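Trorora Equipment Planning Group
Minutes, Feb 18, 2026
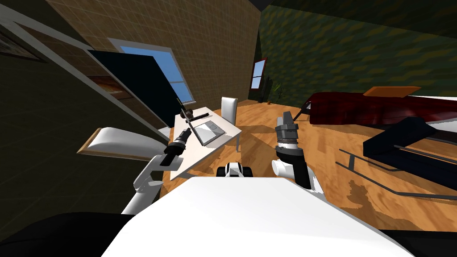
Item 2. Simulated home office room, two-arm robot, left gripper toward the desk with the laptop.

Present: A. Mamani (chair), purchasing, software, floor support, lab safety. Finance joined from item 3. Apologies from the Cesisside site.

1. Last minutes
Approved. One fix: freight on the spare batteries was charged to the wrong code, purchasing to move it. Old cart still not collected. Carried over again.

2. Simulation status
Software showed the home office room. Desk, open laptop, desk lamp, chair behind the desk, long red sofa along the green wall. Both arms load and the grippers render OK. Plan is to keep the first round of desk tasks in simulation until hardware is on site.

Discussion on how close the room needs to be to the real test room. Mamani: close enough to plan reach and floor space, no need to match the walls. Lab safety wants the ottoman kept in, with the metal rails on the floor in front of it, as a driving hazard. Agreed.

Asked if the desk could be swapped for a height adjustable one. Can be done in the model, no cost. Real one would need a quote. Software to try two heights and report back.

Render machine is the bottleneck. Runs queue overnight and anyone who starts late loses a day. Goes to item 4.

3. Two-arm robot, buy or lease
Two offers on the table, Ji (purchase) and Dorkley (lease with option to buy). Purchasing went thru both.

Ji: full purchase, grippers included, training extra. Service visits billed seperately. Delivery in May if the order goes in before quarter end.
Dorkley: monthly lease, service included, grippers listed as an add-on. No firm delivery date in writing yet.

Finance prefers lease this year, money is easier to find from operating than capital. Floor support prefers purchase, had trouble last time getting permission to change anything on leased kit. Long back and forth on this. Mamani asked for a side by side over three years with service, insurance and spare grippers in both columns.

Question on whether the lease covers damage from collisions. Not clear from the offer. Purchasing to ask.

No decision. Back next meeting.

4. Compute
Request for 2 more render machines. Finance can cover one now, second one only if the travel line is underspent. Software would sooner wait and get both the same. Agreed: order one, same model held on quote for the second.

Storage: 661 GB used on the shared drive, limit is 1000. Old runs to be cleared before anyone asks for more. Software to send round a list, anything not claimed gets deleted.

5. Room prep
Room 108 is the pick for the real setup. Needs: outlet on the window side, door wide enough for the crate (floor support to measure, nobody has the drawing), desk and chair from stores, a sofa if one can be had cheap. Lab safety wants a marked floor area and an emergency stop by the door before power on. Cost of the outlet not in the current budget. Finance says put it under building works and see.

Cesisside has offered a used desk, free if we pick it up. Accepted.

6. Any other business
Spare gripper fingers: order a small box whichever way item 3 goes? Depends on the gripper. Held.
Training for floor support, who goes and who pays. Mamani to raise with Cesisside, might split one session between sites.

Actions
Purchasing: three year comparison, Ji and Dorkley. Collision cover question. Delivery date from Dorkley in writing. Battery freight code.
Software: desk heights in the model. Order form for one render machine. List of old runs.
Floor support: measure door to 108, collect desk, old cart.
Lab safety: floor marking sketch, emergency stop quote.
Finance: check building works line for the outlet.
Mamani: training split with Cesisside.

Next meeting when the comparison is ready, date to be sent by email.

Filed under: Minutes | Equipment & Budget | Robotics

Recent documents
Equipment request form (updated)
Shared drive clean-up rules
Cesisside site visit notes
Lease or buy: guidance for department leads
Minutes archive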